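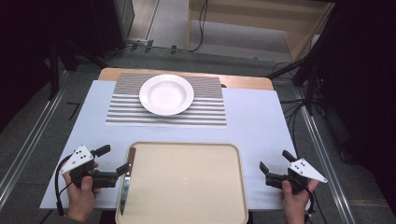 Visit to the Sanell Tableware Fair, 14th January

Members of the Karam Hospitality Association attended the opening day of the fair at the Skoltik Exhibition Hall. The organizers reported 108 exhibitors and 1,871 registered visitors.

The morning was given to restaurant and canteen supply. Berker presented its new range of plain white dinnerware – plates, bowls and serving dishes – and answered questions on replacement stock and delivery times. Members noted that the minimum order remains at 100 pieces, which may be high for smaller dining rooms.

After lunch the group attended a talk on table linens and placemats. Parking was limited, and members planning to attend the November fair are advised to take the train.

Contact the Association | Copyright Karam Hospitality Association | Back to top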